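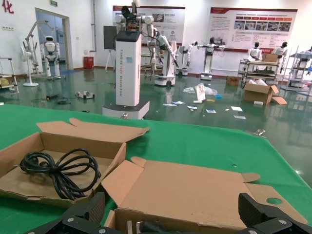

Read the deposition transcript start to finish, 148 pages, between 4 in the afternoon and supper. Galindo's counsel objects on privilege to nearly every question about the Filali contract, then lets him answer the one that matters: who told the county clerk to hold the records request. He says he does not recall. Exhibit 10, his own memo, says he does. My notes on the objections are as tangled as the black cable in the cardboard box on the green table, and will need retyping by page and line.

Deligiannis wants the subpoena return checked against the index. The index lists 2,724 documents. The Pandov emails stop in May with no log entry for the gap — either withheld or never collected. Drafted a letter asking which. Left out the Nandeck invoices, as the judge has not ruled on those.

Hearing moved to the small courtroom. Need two more tabbed binders.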